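July, evening

Club ran long. Wyn Mostyn had booked the bay until 8 and we used all of it. Main job was grasping thin, flat objects with the Prustov hand, the category where we lose most of our points. Copying my notes in before I forget what the abbreviations mean.
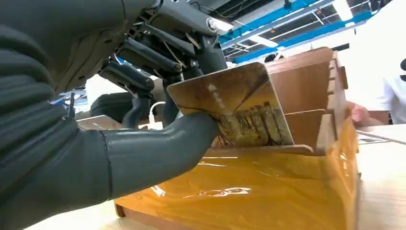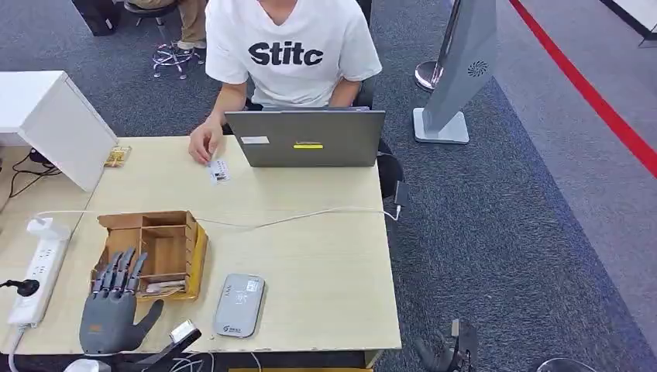
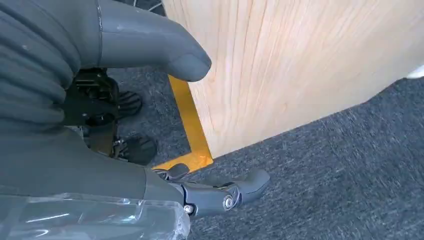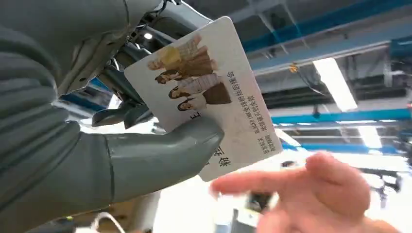 Prustov hand, practice session. First: bent plate over the slotted box. Last: card held by the thumb.

Plate. The fold gives the fingers something to close on, so the grip itself is the easy part. The slot is the problem. If the plate is rotated a few degrees about the thumb contact, the lower corner catches the divider and the wrist loads up. Wyn wants a compliance move at the end of the descent. I would prefer to fix the approach angle first and see what is left over. We agreed to do mine for one session and then his.

Cards. Raised the thumb closing force to 50 percent of limit, up from 30. At 30 the card pivots when the wrist tilts. At 50 it stays put but bows if the fingertips are not opposite the thumb. Probably want something in between, plus a check on fingertip position before the last part of the close. Picking a card up flat from a desk is still not solved. Sliding it to the edge first is the obvious method and the rules allow it, but it costs time.

Logged 93 attempts across both tasks. Have not split them by object yet. The script writes the object name in one column and De Haan's labeling sheet has it in another, so the merge drops rows without an error. Spent part of the session on that before I noticed the total was short. Fix: read columns by header.

Wrist camera. The thumb covers a good part of the view once it closes, and the card outline is what we need at exactly that point. Options are to move the mount outward (new bracket, new calibration) or to take the pose before closure and trust it. I lean to the second. Motion blur is also worse than I assumed, so the exposure time has to come down.

Bornthorpe regional is the next deadline. Plotodberg sent the revised object list and it still has the plate task in it, unchanged. Scoring for cards went up slightly.

To do:
Approach angle sweep for the plate, small steps
Card force between 30 and 50
Header fix in merge script, then rerun the whole log
Ask De Haan about the spare tendon set
Return the hex keys to the other bench

Got home after 9, ate standing up. Calibration file is on my laptop only, need to push it before bed.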